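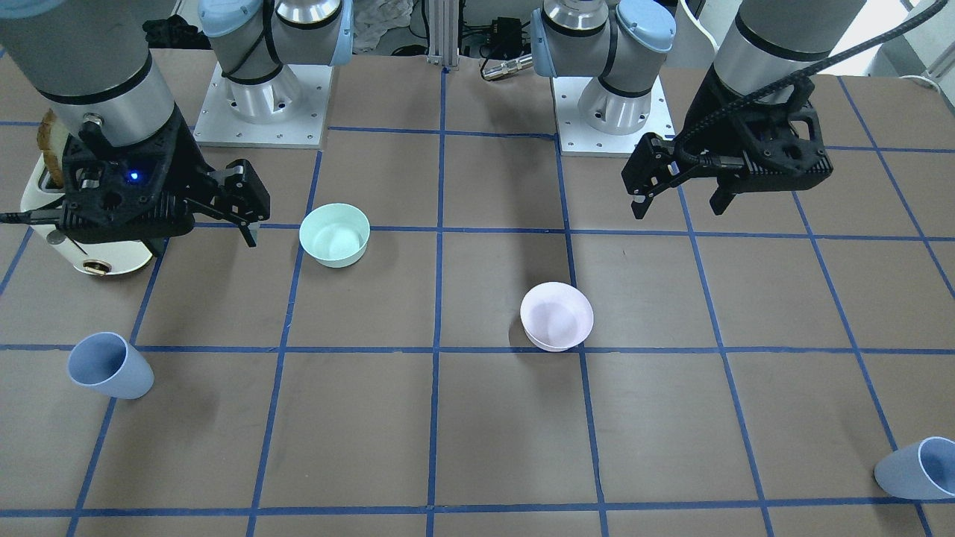

7 June 2021
By the Kincaid course group, Flondby

Chapter 4
Showing the Task by Remote Control

A robot with two arms can learn a kitchen job from a person who drives it. At Weketer, the person holds one controller in each hand, and every movement of the hands is copied by the grippers. The computer saves the positions 60 times in each second. One complete try is called a demonstration.

In this chapter we first practise with bowls and cups on a taped table. Mark the cells with tape before you begin, and change the places of the objects after each demonstration. A beginner should record 32 of them.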